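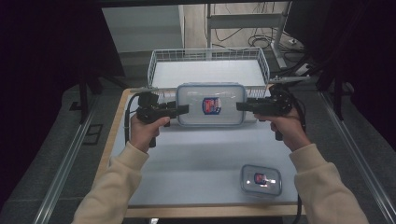

The Long Box

By the time the kettle in the back room had boiled for the second time that February afternoon, Estrella Cárdenas had made up her mind that she preferred the MacBrayne pads, and she had also made up her mind not to say so until she had given the others a fair chance, which was the sort of promise she was always making to herself and then finding rather tiring to keep.

She had come to Riditstead from Trorthorpe the autumn before, after 23 years of mending sewing machines, and she still thought of every mechanism as something that would sooner or later be brought to her in a carrier bag by a worried person. The grippers had not changed her mind about this. They came in pairs, one for each hand, and you closed them by squeezing, and whatever your fingers did the jaws did too, a little later and a little more stupidly (her word, though she said it fondly). There were 3 sorts of pad to try that week. The Dindavell ones were hard and shiny and had been a great disappointment to everyone. The second sort came with no name at all. And then there were the MacBrayne ones, with their foam faces, which looked like something you'd stick under a chair leg and which held on to a thing as though they had been asked nicely.

"Pick it up by the sides," said Wendell from the desk, where he kept the sheet. "Then turn it so you can see the lid, and put it back in the basket."

"I know how to put a box in a basket, dear."

"I know you do. I have to say it each time."

He did, too. He had said it for every one of the tries so far, and there were to be 154 of them before the week was out, all told, with the different pads and the different boxes and the two people taking turns. Estrella had stopped hearing it as an instruction. It had become more like the thing her mother used to say at the door, about a scarf, whatever the weather.

The big container was the one she worried over. The little one was no trouble, you could have moved it with sugar tongs, but the big one was wide and slippery and liked to swing. She had learned to come at it from both sides at once, slowly, with her elbows tucked in, and to wait a moment after the pads touched before she trusted them. It was exactly how she used to lift the old cast-iron heads out of their cabinets, and it pleased her more than she could have explained to find that her arms still remembered the way of it, even with these great black contraptions on the ends of them. 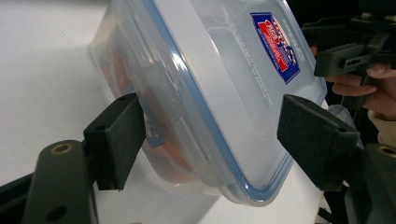 "How does that feel?" Wendell asked, with his pencil ready.

She thought about it properly, because he always wrote down what she said, and she had once found the word "squidgy" entered in a column headed Remarks and had been careful ever since.

"It feels like holding somebody's hand in a thick mitten," she said at last. "You can't feel the fingers, but you know if they're pulling away. The Dindavells were like holding a hand through a door."

He wrote for quite a long time. She could hear that he was putting down all of it, mitten and door and everything, and she felt a warmth toward him that she covered up by frowning at the lid and letting her shoulders settle.

"My grandmother would have liked you," Wendell said. "She never bought a pair of scissors without cutting something in the shop."

"Quite right. What did she cut?"

"Her own hem, usually."

Estrella laughed, and felt the laugh go all the way down her arms and into the pads, and she held still until it had passed. Then she asked him how many were left on the page, and he ran the pencil down the margin and told her 12, and after that there would be tea, if the kettle hadn't boiled itself dry.

"You left it on?"

"I thought you'd switched it off."

They looked at one another, and then toward the back room, from which there came no sound whatever.

"Go on, then," she said. "I'll wait for you."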